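Doors are the problem

Jun 26, 2020

Ask people what a robot in an office would find hard and they say stairs. Or coffee. Preben Hallgrímsson says cabinets. He has spent most of a year on cabinets.

The project is called Truremance, the method has no proper name yet (the team calls it "the long fumble"), and the paper went out in May. Short version: teach a hand to open a door it hasn't met before, using what the wrist sees as much as what the head sees. Most people in the field lean on the head camera. Big wide view, nice depth, easy to label. Then the hand gets to the door and covers up the one thing you wanted to look at.
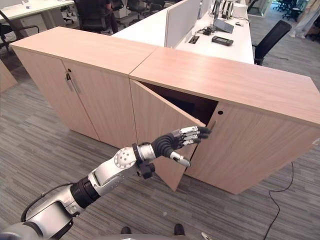

So the last few inches are the whole fight. Too far out and the fingers close on nothing. Too far in and you shove the door shut again. People fix this with their fingertips without thinking. A policy trained only on the head view tends to freeze, or paw at the wood.

Hallgrímsson's answer was to feed it both views and then, in training, switch one off. At random, for short stretches. Head goes dark, wrist goes dark, head again. The policy has to keep moving on whatever is left. Simple idea, and he is a little embarassed by how simple.

"We tried the clever thing first," he says. "Four months of clever thing."

The clever thing was a learned gate that picked which camera to trust. It picked the head camera. Always. The wrist view is ugly, smeared, half of it fingers, and the gate learned to ignore it before it learned what it was good for.
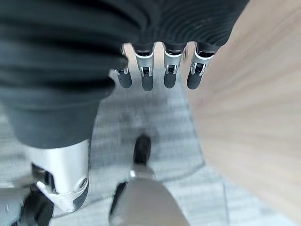
Wrist view beside a wooden surface, probably a cabinet or table. The fingers stay sharp while the carpet blurs.

Numbers, quickly. 1,000 demonstrations, all by hand, teleoperated. 9 cabinets, one held back for testing. 292 test runs. The both-views policy beat the head-only one on every cabinet, by the most on doors with no handle, where you have to get a fingertip round the edge. With bar handles the gap shrinks to not much. Makes sense, you can see a bar handle from across the room.

Does it work on anything but cabinets? Ardeleanu, the small firm that paid for part of the work, would like drawers. Birkby, who reviewed an early draft, wanted fridges. Hallgrímsson wants neither untill he understands the failures. 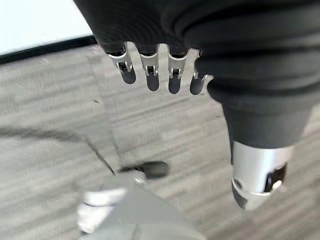
The failures are mostly about the floor. He keeps a folder of them and scrolls through it fast, grumbling. A wrist camera pointed down gets carpet, lots of it, and carpet has stripes, and when the arm swings the stripes smear and the policy reads that as the hand moving toward something. Cables are worse. A thin black cable running across gray carpet looks an awful lot like the dark line between a door and its frame, if you're a network that has seen mostly doors. Same goes for the black edge strip under a white surface. Adding more floor to the training set helped some. Blurring the floor on purpose helped more, and he can't fully say why.

Not everyone is sold. A group at Berum argues touch sensors in the fingertips would settle the question and make the second camera pointless. Hallgrímsson doesn't really disagree. Sensors wear out, he says, and a camera is cheap, and he'd happily take both if somebody else did the wiring.

Next up is two-door cabinets with both doors closed and a lock that may or may not be locked. The robot has to figure out which, then quit pulling. Quitting is not in the training data at all. He's collecting it now, one stuck door at a time.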